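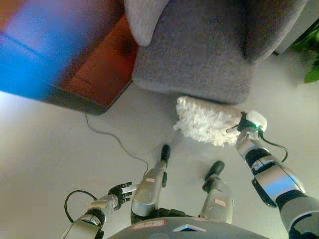 Dusting the gray armchair

For a long time I believed that a fabric armchair does not need dusting. Wood needs it, shelves need it, but a chair you only sit on. Then in February 2025 my friend Mio Onishi came for tea in a black sweater, and when she stood up, the back of it was gray like my chair.

So now the armchair has its own turn in my cleaning. I use a white fluffy duster with a short handle, and I start from the top and go down slowly. The armrests are easy. The difficult place is the bottom edge, where the chair meets the floor. My floor is pale gray also, and the dust there is almost the same color, so I don't see it until I bend down and look from the side.

I made two mistakes in the beginning. First, I pressed too hard. The cover is soft, a little like felt, and if you press, the dust goes into it and stays. Second, I cleaned the floor before the chair, and then I had to clean the floor again.

The plant beside the chair I do last, leaf by leaf, with a damp cloth. Lucimara told me that a duster is also fine for leaves, but I am afraid to break the small ones.

All of it takes me roughly 18 minutes – more if I stop to sit in the chair, and I usually stop. In March I want to try washing the duster head by hand. If someone has done this and it stayed fluffy, please write to me how you dried it.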